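Motden Table Drinks

A set of recordings of small drink-making jobs done at a table: stirring, spooning, pouring, setting out and clearing away. 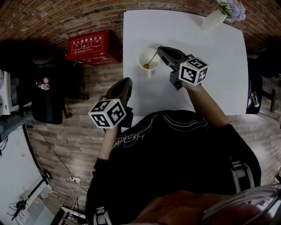 Stirring task: spoon in a white cup, flowers at the far corner of the table.

Version notes dated 22nd September. Maintained by Mireille Lacroix at Brundbridge.

What is in the set

There are 3,079 clips. Each clip covers one short job with a cup, a spoon or something else that belongs with a hot or cold drink. A clip begins when the person starts to reach for the first item and ends when the last item has been let go or the hands have moved back toward the body.

The jobs are ordinary ones. We wrote the list by watching people make coffee and tea in an office and noting what they did between sitting down and taking a sip. Drinking itself is left out, and so is anything that happens at a sink or a kettle.

Tasks

stir: Move a spoon through a drink in a cup. 857 clips.
spoon_out: Lift the spoon from the cup and lay it on the table or a saucer.
spoon_in: Pick up the spoon and stand it in the cup.
pour: Tip a drink from one container into another.
turn_handle: Turn the cup so the handle points a different way.
set_out: Put a cup and spoon in front of a seat.
clear: Move used cups and spoons to one side of the table. 240 clips.

Some clips have two labels. If the person stirs and then takes the spoon out without a pause, the clip is marked stir+spoon_out and counted under stir. We did not split these, as the cut point was different every time two people tried to mark it.

Cups and spoons

Most of the cups are plain and have one handle. A few have none, and those are listed separately in cups.csv because the handle field is blank for them. Cups were bought in small batches and broken ones were replaced with the closest match we could find, so the same cup number can cover two cups of slightly different height. The notes column says where this happened.

Spoons are metal unless the notes say otherwise. The long-handled ones tend to lean against the rim, and the short ones can slide down until only the tip of the handle is clear of the drink. For the stir task the annotators were asked to mark which of these was used (long, short, unsure). "Unsure" is a normal value. Please do not drop those rows when you count clips.

What is in the cup

The drink field takes one of five values: coffee, tea, water, other, empty. It comes from the session sheet filled in by whoever set the table. It was not guessed from the pictures, since a little brown liquid at the bottom of a cup could be any of several things. Where the sheet was lost the field says unknown.

The level field is separate and was marked by eye:

low: the bottom of the cup only
half: anything between low and full
full: close to the rim

Low is the most common level in the stir task. Full cups were used less often because they spill, and the spills took longer to clean up than the clips took to record. Spilled clips are kept. They have spill = yes, and the drink on the table after a spill is not labeled any further.

The table and what stands on it

Tables change from one site to the next. The shape and color are given in tables.csv. The Varela site has the smaller tables, where items sit closer together and the person often has to move one thing to get at another. At Grorix the tables are larger and the cups were usually placed near the middle.

Many clips have something on the table that is not part of the job. A vase of flowers is a common one, and a napkin holder, sugar bowl or notebook turns up as well. These are listed in extras.csv by type and by corner (near left, near right, far left, far right, middle). The corner is given from the seated person's side. Flower color is recorded with a short free-text phrase, so expect both "purple" and "pale purple and blue" for what may be the same bunch.

The area around the table was not cleared between sessions. Chairs, cables, boxes and other things on the floor are part of many clips and have no labels.

Files

clips/ one folder per clip
labels.csv clip number, task, drink, level, spoon, spill
cups.csv cup number, color, handle, height, notes
tables.csv table number, site, shape, color
extras.csv clip number, item, corner, color phrase
splits/ train, validation and test lists

The validation list has 617 clips. Splits were made by session, so clips from one sitting stay together. If you make your own splits, do the same. Neighboring clips from one sitting are often close copies of each other, with the same cup standing a few inches from where it stood before.

How the labels were made

Each clip was labeled by one person and checked by a second. When they disagreed on the task, Mireille Lacroix made the final call. When they disagreed on the level, the lower one was kept.

Annotators worked from a two-page guide, included as guide.txt. The part that caused the most questions was the difference between spoon_in and stir. A spoon that is placed in the cup and let go is spoon_in. A spoon that is placed and moved through the drink, even once, is stir. A spoon that is held still in the cup for the whole clip is labeled hold and sits in a small extra group at the end of labels.csv.

Known problems

The handle direction in cups.csv was filled in before the sessions and is only right for the start of a sitting. Use the per-clip field when there is one.

Saucers were added in March. Earlier clips have no saucers at all, so spoon_out in those clips always ends on the bare table.

Light-colored cups on light-colored tables are hard to outline. The outlines for these were drawn by hand and the bottom edge can be off.

In a number of pour clips the second container is empty at the start and the level field describes the first one. We plan to add a second level field.

Extras that were moved partway through a clip are listed only at their starting corner.

Changes

1.2 Added saucers column to labels.csv. Fixed swapped left and right corners for the Varela tables.
1.1 Merged "tea spoon" and "teaspoon" in the notes. Removed clips with no cup on the table.
1.0 First version.

Reporting errors

Send the clip number, the field that is wrong and the value you think it should have. Corrections are checked against the session sheet and go into the next version. If the sheet is missing, the value is changed to unknown or unsure.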